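Kunavdale Robotics Forum > Manipulation > Dish sorting, wrist cam vs fixed cam

tubtalk
Finally got round to trying the Henríquez method, the one where the policy is trained on short chunks and then replans every 2 seconds. Two arms, flowered tablecloth, crockery from home. Square plate with the black rim is the hard one – glare on the right half of the glaze, corner grasp only.

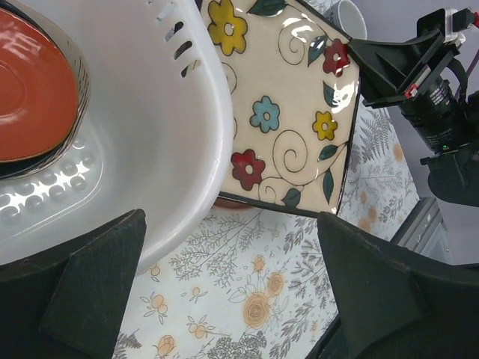
Constanza Salinas
Thread starter, bench lead at Dulorside

60 demos so far. Round plates fine. Square one is where it gets ugly, the wrist view loses the edge as soon as the plate tilts. Anyone else?

kornflake_b
60 is nothing. Kornberg baseline wants way more than that before you blame the camera.

tubtalk
Disagree, the baseline was on plain white plates. Patterned stuff on a patterned cloth is a differnt problem.

mv_lund
Swap the cloth then?

tubtalk
No. Whole point is the cloth.

oldservo
What does the fixed cam see? If the square plate is findable from there I'd stop fussing with the wrist view, just use it for the last bit of the grasp. Also which tub does what.

tubtalk
Orange bin and white tub at the back, square plate in the white one, round plate with the turquoise flower on top of the stack, mug off to the right. Layout for the write-up: 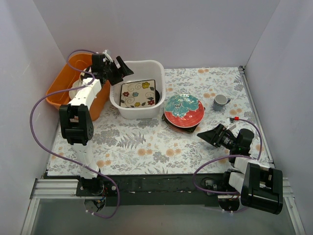
Vol. 10, p. 3245

(thats the newsletter ref, pasted along with it, ignore)

oldservo
OK so the plate is easy to find from there. Fixed cam for the approach, like I said.

kornflake_b
Except when the left arm is across the bin. Look how much of the orange one it hides. Same with any tall link, you pay for it somewhere.

oldservo
So mount it higher. Still beats glare.

mv_lund
did you try dropping the lights before retraining anything

tubtalk
Not yet. Will do lights first, then the two-camera run. Failure numbers per plate when I have them, probly August.

kornflake_b
Log the grasp corner too please, not just pass/fail.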